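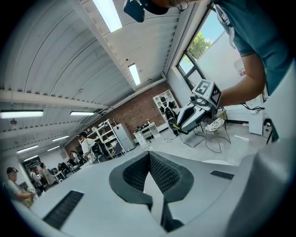
Figure 4. Main room at Valville, towards the brick back wall, with ceiling panels and tube lights, window on the right-hand wall and cubby bookshelf at the rear.

Section 4: Setting up the main room
Grornora Room Guide, Valville site
Revised February. By the Grornora site team

4.1 Scope

This section covers the ceiling lights, the window wall, the back wall, the cubby bookshelf and the chairs in the main room. Power boards and floor cables are in Section 5. Heating is in Section 6.

Read 4.2 and 4.3 before moving any furniture. The room has a corrugated metal ceiling on white beams and an exposed brick wall at the back. Fixings that suit a plasterboard office do not suit either surface.

4.2 Before you start

You will need:

– the room key and the switch cupboard key
– a platform ladder rated for indoor use
– a soft brush and a vacuum with a brush head
– a tape measure and a spirit level
– a Sarpong wall strap kit (masonry type)
– a hammer drill and dust mask, if the strap anchors are not already in the wall
– painter's tape for marking the floor

CAUTION: Do not lean a ladder against the ceiling beams or the hanging tube lights. Use a free-standing platform ladder on a clear, level floor.

4.3 Ceiling and beams

The ceiling panels run in long parallel ridges. Dust gathers where the ridges meet the beams and drops when the panels warm up in the afternoon. Clean this area before the bookshelf is loaded.

1. Switch off all ceiling lights at the switch cupboard and leave them off for 40 minutes.
2. Cover the bookshelf and any desks with clean sheets.
3. Starting at the back wall, brush along each ridge in the direction of the run. Do not brush across the ridges.
4. Vacuum the tops and sides of the beams.
5. Check each panel joint for water marks or rust. Write the position in the room log, measured from the back wall.
6. Remove the sheets by folding them inward.

NOTE: White paint lifts easily from the ridge edges. If flakes come away on the brush, stop and report it. Do not sand or patch the panels yourself.

Nothing may be hung from the corrugated panels. Signs, mobiles and cable hooks go on the beams only, using clamp-on fittings. Drilling into a beam needs written approval from the Fokbridge office.

4.4 Ceiling lights

There are two kinds of light fitting in the room: flat rectangular panels and long tubes. The tubes form a line that runs back along the left-hand side as you face the brick wall. The panels and tubes are on separate switches.

1. At the switch cupboard, turn on Switch A (panels). Wait for full brightness.
2. Turn on Switch B (left-hand tubes).
3. Walk the full length of the room and look up at each fitting. A fitting that flickers for more than a minute needs a new tube.
4. Check that each hanging tube is level by eye. If one end is low, switch off B and report it.
5. For daytime use, leave A on and turn B off if the room is bright enough to read a printed page at the back wall.

Tubes are replaced by the site electrician. Order spare tubes under part number 69 on the Grornora parts sheet and store them flat in their sleeves, out of the room.

CAUTION: A broken fluorescent tube must not be vacuumed. Open the outside door, clear the room and follow the spill card in the switch cupboard.

4.5 Window wall

The large window in the right-hand wall is the main source of daylight. The tree outside gives some shade in summer, less in the cooler months, and screens will need to be turned as the season changes.

1. Wipe the dark window frames with a damp cloth. Solvent cleaners leave dull patches.
2. Clean the inside of the glass from top to bottom.
3. Clear leaf litter from the outside sill. Use the path beside the white exterior wall for access.
4. Place desks at right angles to the window. A screen facing the glass will show reflections from mid-morning, and one with its back to the glass leaves the user squinting.
5. Keep 1,000 mm clear between the window and the nearest desk edge.

NOTE: Tree trimming is handled by the landlord. Branches touching the glass or the wall should be reported to Fokbridge in writing.

4.6 Back wall

The brick at the back of the room is unsealed. Adhesive hooks, tape and removable putty will either fail or pull the face off the brick.

1. Dust the brick with a dry, soft brush. Do not wet it.
2. Look for loose mortar at bookshelf height. Press lightly with a thumb; mortar that crumbles must be repaired before any anchor is fitted nearby.
3. Hang notices from the picture rail cord supplied, or use a free-standing board.

White bloom on the brick is salt and can be brushed off. If it comes back within a month, record it in the room log along with the recent weather.

4.7 Cubby bookshelf

The white cubby bookshelf stands against the back wall, slightly to the right of centre. It should stay in that position. Moving it left puts it in the walkway to the store, and moving it right blocks the corner for cleaning.

1. Empty the bookshelf completely. Do not slide it loaded.
2. Set it against the brick and check it for level in both directions. Use the plastic shims in the Sarpong kit under the low side.
3. Mark the strap positions on the wall. Anchors go in the brick, not in the mortar line.
4. Drill, clear the dust from the hole and fit the anchors.
5. Fix the straps to the top of the bookshelf, one near each end, and tighten until there is no slack. There should be 2 straps in use at all times.
6. Pull the top edge forward by hand. If it moves, retighten and test again.
7. Load the lowest row first. Heavy binders and boxed items go at the bottom, light items at the top.

Keep items inside the cubbies, with nothing sticking out past the front edge. Dark containers are hard to tell apart from a distance – put a pale label on the front of each, in the lower left corner. The top surface stays bare apart from the room log.

CAUTION: Children must not climb the bookshelf, strapped or not.

4.8 Chairs

1. Mark a line on the floor 600 mm in front of the bookshelf with painter's tape.
2. Park high-backed chairs on the room side of the line when not in use. A chair pushed right up to the shelf hides the lower cubbies and scuffs the white finish.
3. Check the seat height lever and the castors on each chair. Hair and thread around a castor can be cut away with small scissors.
4. Wipe black upholstery with a barely damp cloth and let it dry before use.
5. Tag any chair that sinks under load and take it to the store.

4.9 Final check

– Ceiling ridges brushed and panel joints checked
– Switches A and B tested, faults reported
– Window frames wiped, clearance measured
– Back wall dusted, mortar checked
– Bookshelf level, both straps tight
– Chairs clear of the tape line
– Room log signed and returned to the top of the bookshelf

Repeat 4.3 and 4.6 every six months. Repeat the strap test in 4.7 whenever the bookshelf has been emptied or moved.

Related sections
Section 3: Keys, doors and the switch cupboard
Section 5: Power boards and floor cables
Section 6: Heating and fans
Parts sheet: tubes, shims and labels
Sarpong wall strap kit: fitting to brick and block

© Grornora. Valville site guide. Contact the Fokbridge office | Report a fault | Back to top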